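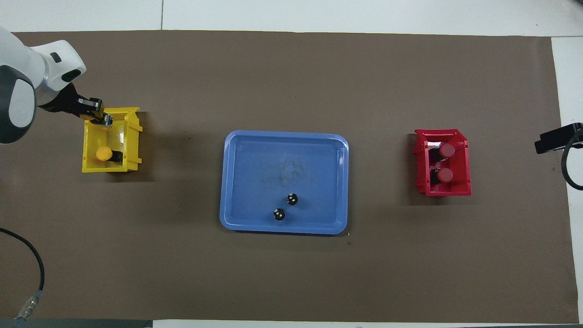
Puesto 2: pinza en la gaveta amarilla, bandeja azul al centro, gaveta roja a la derecha.

Cuaderno de taller – célula Tister, noviembre de 2018

Repaso de las normas del puesto antes de pasarlas a la hoja plastificada. La versión de enero se quedó corta: hablaba del brazo y casi nada de la mesa, y la mayoría de las paradas vienen de la mesa.

Papel de fondo. Se mantiene el papel marrón en toda la zona de trabajo. Se cambia cuando tenga arrugas que levanten una gaveta o una bandeja. No escribir en él con rotulador negro. Las marcas de posición van con lápiz, por debajo del borde de cada recipiente.

Recipientes. Amarilla a la izquierda, bandeja azul en medio, roja a la derecha. No se intercambian aunque la tarea lo permita, porque el programa Kokard guarda las posiciones con ese orden y luego no hay quien compare dos tandas. La abertura baja de las gavetas tiene que quedar libre. La bandeja se limpia con paño seco al terminar el turno.

Cables. Sigo viendo cables sobre la mesa. Regla nueva: ningún bucle suelto dentro del alcance del brazo, y los conectores que no estén enchufados se recogen con brida en el lateral. Lo que quede en el borde con soporte se revisa a mano, sin herramienta, antes de arrancar. Si se mueve, se aprieta y se repite la calibración.

Velocidad. Con alguien dentro de la línea del suelo, límite de 300 mm/s. Fuera de ella, la que pida la tarea. El límite lo pone el selector de modo y no se toca desde el programa. Ayer encontré dos programas que lo cambiaban por su cuenta; corregidos y guardados con nombre nuevo.

Entrada de la pinza en gaveta. Es el punto delicado. La pinza baja inclinada hacia el rincón y pasa muy cerca del borde. Hasta tener la holgura medida en las dos gavetas, la bajada se hace por pasos y con la mano en el pulsador de parada. Una gaveta algo ladeada ya cuenta como fuera de posición: parar, recolocar, empezar la tanda desde cero.

Parada y rearme. Después de una parada de emergencia se espera a que el brazo esté quieto, se mira la mesa y se rearma desde el armario. No vale rearmar desde la consola. Apuntar siempre la causa, también cuando parezca una tontería – «rozó el borde» es suficiente.

Comprobación de arranque: alrededor de 15 minutos si se hace entera. La he hecho hoy siguiendo el orden de la hoja de Drimus y sobra un paso, el de abrir y cerrar la pinza en vacío, que sale repetido. Lo quito de la nuestra.

Pendiente:
– medir la holgura de la pinza en la gaveta roja
– pedir bridas y otro rollo de papel
– confirmar si la hoja de Sadeghi usa el mismo selector de modo
– imprimir y colgar las normas junto al armario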